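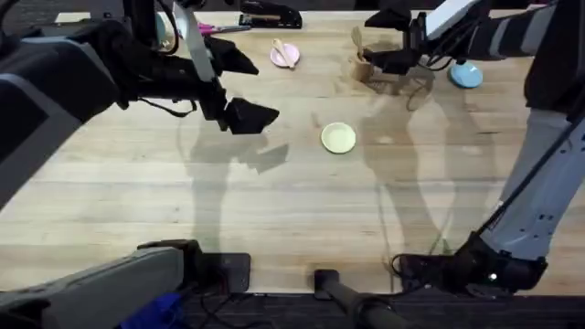
September 2, 2025: Oil, second coat

Home | Diary | Projects | Tools | Contact

First coat on the kitchen counter went on last night at 9 and was left until this morning. Surface dull, no tack under a dry palm. Two patches near the sink cutout had drunk all of it and looked the same as bare wood, so those got a light pass on their own before the full second coat.

Product is the Stismont hard oil, clear. The can says thin coats and means it. I used a white pad for the first coat and a folded cotton rag for the second. The rag is slower but leaves less behind in the corners. Wipe on with the grain, leave 18 minutes, wipe off with a clean rag until the rag stops dragging. Killian Guillot leaves his for half an hour and has sticky counters every summer.

Sanding sequence, for the record: 80 on the old varnish, 120, 150, then a wipe with a damp cloth to raise the grain, dry, 180. I stopped there. Above 180 the oil does not go in as well and the difference under the hand is gone after a month of use. The edge grain at the sink end was done by hand with a cork block. The random orbit sander rounds that corner over if you look away, as it did in the old apartment.

Problems found:

The seam between the long run and the short run has opened. I can get a business card in at the back and not at the front. The bolts underneath were tight, so the gap is from movement in the wood and will probably close in October when the heating has not yet dried everything out and the windows are shut. I will measure it again then. No filler for now. Filler in a moving joint comes out in crumbs.

Black stain by the faucet. This is iron and water, from the steel scrubber somebody left there all of last winter. Sanding took off the top of it. Oxalic acid took the rest down to a gray smudge in two applications, 7 minutes each, rinsed twice, neutralized with baking soda in water. Gloves and a mask for the sanding afterward. A third application would lighten the wood around it more than the stain itself, so I left it.

Underside. It had never been sealed. The installer oiled the top and the front edge and stopped. I pulled out the dishwasher and found the board above it cupped, with a straightedge showing light in the middle. Put two coats on everything I could reach and stuck a strip of Bindside foil tape over the dishwasher opening as a vapor barrier. The old strip had fallen off and was behind the kickboard with a fork.

Oily rags are outside, flat on the wire fence, single layer. They go in the metal bin with water once stiff.

Cost so far is $91, which includes the oil, pads, acid and tape. Replacement with the same thickness was quoted by Flerkby at a figure I am not going to write down. Yamila Daza wanted stone. We have had that conversation.

Temperature in the kitchen stayed even through the day, window open a hand's width. Smell is mild, something like walnuts and paint. Third coat tomorrow evening on the top only. No wet dishes on it for a week, cooking on the left side only, and the kettle stays on the tile.

Still to do: refit the kickboard, new silicone behind the sink, find the second clip for the dishwasher.

3 comments

neves_workshop: What do you do about end grain at the cutout? Mine goes black every couple of years whatever I put on it.

Yamila: I would like it noted that stone does not need a third coat.

pardalote: Agree on stopping at 180. I went to 240 on a desk and the oil sat on top like soup. Had to take it back and start over.

Contact | Copyright, all entries by the author | Back to top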